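Film Studies: Performance and Restraint on Screen
Handout 5 — Reading a Quiet Performance

Last updated: December
Reading time: 6 minutes

This handout supports the unit on screen acting and should be read before the seminar. The set film is Zestar, directed by Liesl Sutter, with Hanne Ruotsalainen as a ferry clerk who returns to Lisdale after the death of her brother. Students who missed the screening may borrow the disc from the department office.

1. Terms

Underplaying is the practice of giving less outward sign of feeling than the situation would lead a viewer to expect. It is a choice made by the actor, but its effect depends on shot length, sound, and the behavior of other performers. A blank face held for two seconds is a pause. The same face held through a whole conversation becomes the subject of the scene.

Business refers to small physical tasks given to an actor: pouring coffee, folding a coat, looking for keys.

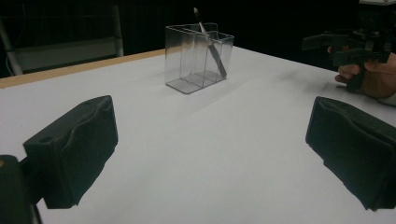 Clear plastic container with a slender metal tool, on a white tabletop.

2. The kitchen scene

Ruotsalainen has very few lines in this scene. Eino Riihimäki, as the father, speaks almost without stopping, and his talk concerns only the price of the house. Note where Sutter places the cuts. She stays on the listener during the most hurtful remark and returns to the speaker only once he has changed the subject. Lappalainen's essay in the course reader calls this "editing on the wound." Students should be ready to say whether they accept the phrase.

3. Props and attention

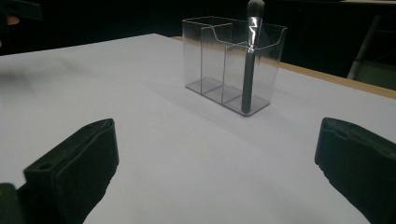
Screen acting differs from stage acting in how much weight a minor object can carry. A stage audience chooses where to look; a film audience is told. For this reason a sparsely dressed set can be more demanding for a performer than a crowded one. Consider a single makeup brush in a clear organizer on a white tabletop: with so little else to look at, the moment at which a hand reaches for it becomes a dramatic event. Compare the dressing room in Pitia, Lenni Kauppinen's first feature, where the mirror is so cluttered that the lead can hide her grief in the act of tidying.

4. Written work

Write 2,000 words on one performance from the unit. Describe at least one scene closely, giving attention to voice, posture, and framing. Plot summary should be kept short. Essays on Cozma are welcome, although the dubbed version may not be used — the argument must rest on the original voices.

Film Studies Office, Lisdale. Contact the office for large-print copies. Copyright Film Studies, all rights reserved. Back to top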